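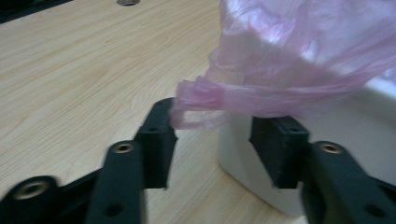

Frequently Asked Questions: Guided Walks in the Cenine Lakes

Last revised December 2021

When is the walking season?
The high route is open from the clearing of the Ondent Pass until the first lasting snow. Opening and closing dates are decided each year by the Ondent Mountain Office and posted at the trailhead. The lower valley path may be used all year, although snowshoes are normally required in February.

How difficult is the high route?
The route is 41 kilometers long and takes three days. It climbs 900 meters on the first day, mostly on a well-kept mule track. No climbing experience is required, but walkers should be used to full days on uneven ground. The section above the second lake is exposed to wind and has no shelter.

Do I need a permit?
A permit is required for any overnight stay above 2000 meters. Guests on a guided walk are covered by the group permit and do not need to apply. Independent walkers must apply in person at the Ondent office and carry the permit with them — a copy on a telephone is not accepted.

Where do groups sleep?
The first night is spent at the Wikström Hut and the second at the Zondine Refuge. Both provide bunks, blankets and an evening meal. Guests must bring a sleeping bag liner. Camping is not allowed on the lake shores.

Is swimming permitted?
Swimming is permitted in the lowest lake only. The upper lakes supply drinking water to the villages, and washing of any kind is prohibited there.

May I bring a dog?
Dogs are allowed on the valley path if kept on a leash. They are not admitted to the high route or to either hut.

What happens in bad weather?
The lead guide, Tiago Guerreiro, may shorten or change a route at any time. If a walk is canceled before departure, guests may choose a full refund or another date. No refund is made for a route changed after departure.

How do I reach the trailhead?
A bus runs from Ondent station to the trailhead 2 times a day during the season. Parking is limited and may not be reserved.

Whom should I contact about group bookings?
Requests from schools and clubs should be addressed to Ermelinda Carvalho at the Ondent Mountain Office. Please state the ages of those taking part and any dietary needs.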